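My hands know things I can't explain

I have been meaning to write about the robot arm since the spring, and every time I sit down to do it I end up reading about grip force instead. So, no more reading. Coffee's made, the dog is asleep on my feet, go.

Some of you know I switched teams at Kellance. I used to write manuals, which I liked fine, and now I spend most of my working day teaching a robot to move food around a table. My old boss Rochelle Kapoor still thinks I made this job up. The way it works for us is that you hold a leader arm, a light little thing with a trigger on the end, and the real arm copies whatever you do. Every run gets saved with the camera video and the joint positions, and later the whole pile goes off to Radka Stojanovska, who does the training part I only half understand.

What I do understand is the driving, and wow, was I bad at it! My first week I drove it like a video game. Big swoops, quick stops, lots of jiggling at the end to line things up. Radka watched a batch of my runs and told me (kindly, she's very kind) that the robot was going to learn the jiggle. It doesn't know which parts of my motion I meant. If I hesitate over the basket every single time, then hesitating over the basket is part of the job as far as it's concerned.

So I learned to slow down and commit. Pick your piece before you start moving. Come in from above, open the fingers a bit wider than you think you need, and close gently. And if you miss, go back for it calmly and keep recording, since a clean recovery is a useful thing to have in the pile. That last part took me forever to accept. I was deleting every run with a fumble in it, and Pak-hei Sin finally came over and asked where all my mistakes had gone. He wanted them back! I had thrown out 132 runs by then. Sorry again, Pak-hei.

The task I've been on lately is dumplings, from the steamer to the plate. I asked for it because I thought it would be cute, and it is cute, but it's also hard in ways the old block-stacking never was. A block is a block from any side. A dumpling has a fold and a flat bit and a slippery bit, and the rim of a steamer is exactly as high as it needs to be to get in your way. You have to go in steep. I also look at the wrist camera a lot more than I used to, because once the gripper is down in the basket the view from up top is half arm. 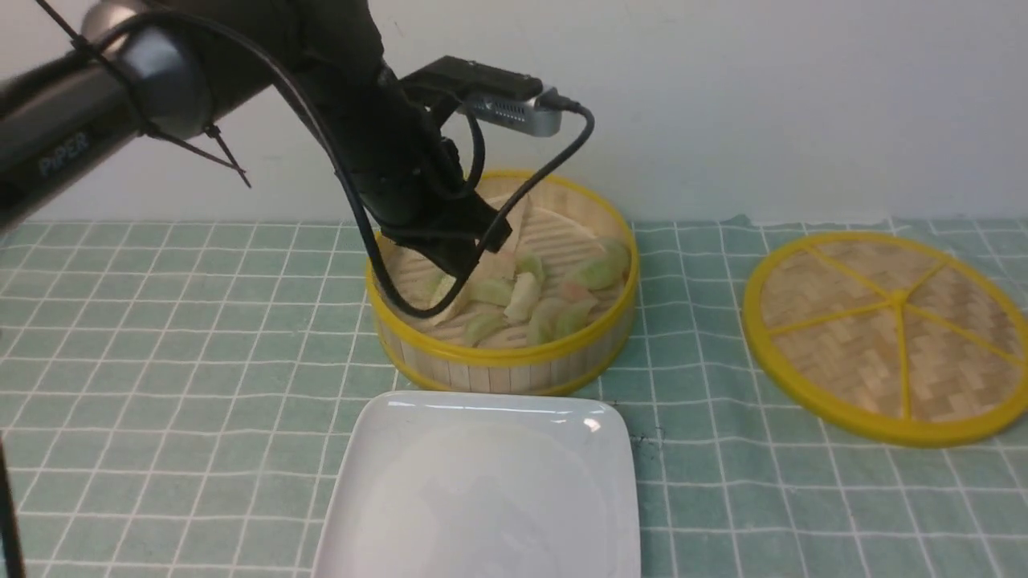
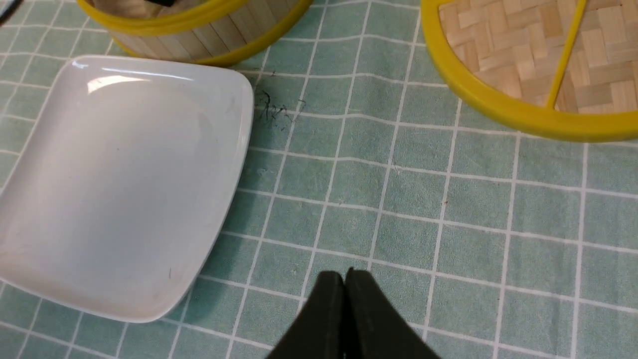 My other big discovery is that I get worse after lunch. Ilgın Tokgöz does the same job on the next table and she's steady as a rock from morning to evening, but I have a good stretch of maybe an hour and then my wrist starts wandering. Now I do short sets, 52 runs and then a walk outside, and my afternoon numbers have come up quite a bit. Radka says she can tell from the plots when I've skipped my walk - I'd love to say she's wrong.

It has done something odd to my cooking, too. I was making dinner for my sister last night and caught myself planning my approach to a potato. Steep or shallow? Which end? She asked why I was standing there with my hand in the air.

We're at 887 runs that Radka is happy with, and she wants more with the plate turned different ways, so that's my next couple of weeks. If any of you drive arms for work and have a trick for keeping your shoulder loose, please leave it in the comments. I've tried the stretchy band thing and I hate it.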